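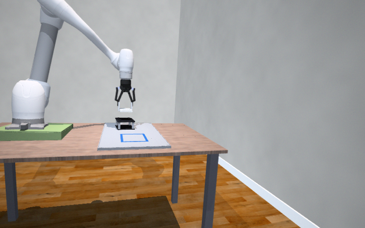

Tormod Solheim has run the robotics elective at Nivwood for 10 years, and he doesn't much like his students' best number. The class project, called Fjeld, has an arm pick up a small flat part and set it down where it belongs. In simulation the team has logged 1,089 runs. The target is a blue rectangle on a gray board, with nothing else near it but one black and white fixture. I asked whether that was a fair test.

"It's a very polite table," Solheim said. "Nobody bumps it."

The students had wanted to enter the Rukeck contest in October on those results. He made them try 400 runs with the lighting and the part's starting position changed. The success rate fell to 62 percent.

"They were upset. I was relieved," he said. "Now we had something to work on."

Would he call the arm ready? "No. Ask me after it has dropped a few real parts."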